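Small grants open for Demthorpe business owners

The Haddad Fund, a nonprofit that supports local business in Demthorpe, will take applications for its next round of small grants starting in September. Owners with fewer than seven employees can apply for up to $800 toward equipment, permits or training. 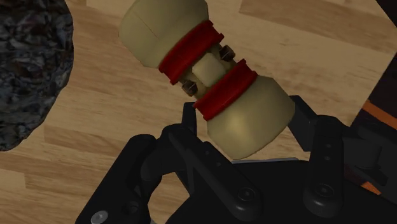

Applicants must live or work in Demthorpe and have been trading for at least two months. Home-based businesses are eligible. The fund will not pay for rent, back taxes or vehicle repairs.

Forms can be picked up at the front desk of the Sundumar Building or requested by phone. Staff will hold two help sessions there, both starting at 6 p.m. Applicants should bring a price quote for whatever they plan to buy and a copy of their business license.
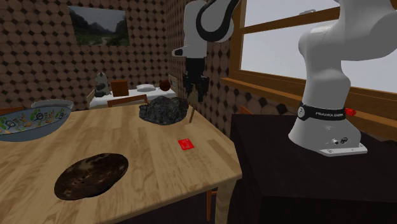
A quote from any supplier will be accepted as long as it shows the full cost with tax. Owners who received a grant in the last round may apply again, but new applicants will be considered first.

The training part of the program now includes a bookkeeping class run by Fadulix, a local accounting office. The class is free to grant recipients and open to their employees if there is room.

Decisions will be mailed in November.
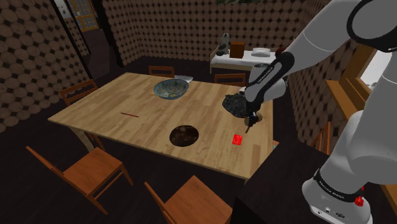 Table and robotic arm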